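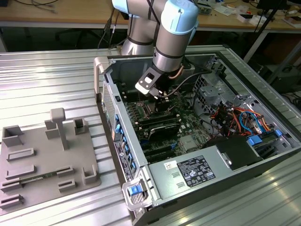 Nhyira Lamptey, Research Associate, Nurgate Laboratory

Papers > Repair and Reuse > Section 3

3. Layout of the towers

The study drew on 200 desktop towers collected through the Clatum reuse scheme. Most were office workstations, retired between January and the summer, and each was given a Truler stock number on arrival. All were examined lying on one side with the side panel off, so that the board faced upwards.
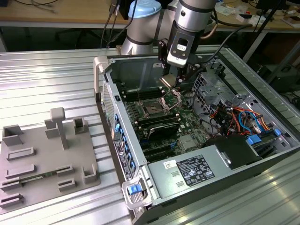
Access to the processor depends mainly on what surrounds it. In the type considered in this section, memory slots run close beside the socket, and a bundle of coloured wires crosses the interior near the metal drive cage. We left the wiring in place wherever it did not cover the socket — moving it added about 10 minutes to a job.

Figure 2. Desktop tower on its side on a grooved metal worktable, with the side panel removed. An open processor socket is on the green board, with a row of memory slots to its left and a graphics card below.
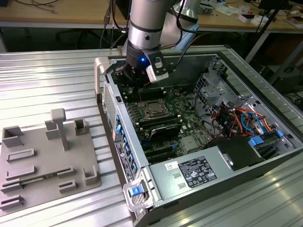

Filed under: Computer hardware

The socket frame was recorded separately from the processor. Following Tripathi, we noted the state of the lever, the frame and the metal lid of the chip, and gave each a plain grade of good, marked or damaged. 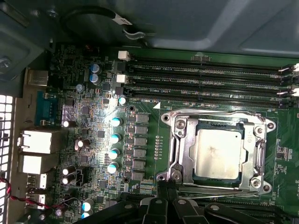
Marks on the lid were not counted as damage unless they could be felt with a fingernail. Slot names were copied as printed on the board, for instance "DIMM2 CPU1", and kept in that form in the stock record.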